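2021-05-26, bench notes, Masel room

Finally got round to the maple board this morning! It had been rocking a touch on the pegboard table ever since we moved over from Budeston, and I was fed up with folding bits of card under it. New bolts at the front corners now, done up by hand first and then a quarter turn with the key (please don't go further, the strips are only glued and I'd hate to split one).

Gave the top a rub with 620 paper as well, along the grain, and wiped it down twice. Lovely and smooth, though the darker strips still feel a bit different under the thumb. Piroska Vörös reckons oil, I'd sooner leave it bare until October and see.

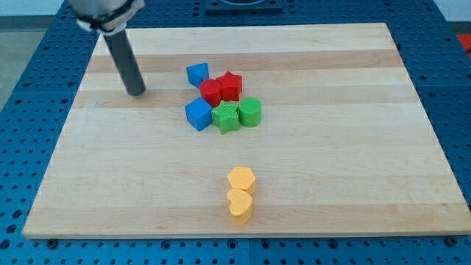 The plastic shapes got a wash in the sink while I was at it, blue triangle, red star, the lot. I like them shoved up close together in the middle, it saves chasing the cylinder when it rolls off. Lid for the Olmedo tub is still missing, so they can live on the board tonight.

To do: ring Jorkance about spare bolts, 12 should do us. Check the board for wobble again next week.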